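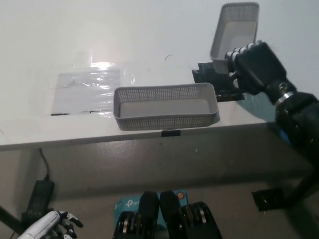
Unit 12: Small-parts storage
Tutor: Chiharu Noguchi

Perforated baskets suit light, dry goods. Air passes through the sides and dust can be shaken out. Fine parts need a liner or a closed box.

Sheet film creases when folded. Store it flat or on a roll.

Inspect each basket before filling:
Stand it on end and look into the open side.
Check the corners for splits.
Wipe the floor of the basket.

Label the short side. Maximum stack: 11.

Reading for February: Wuyts, section 15.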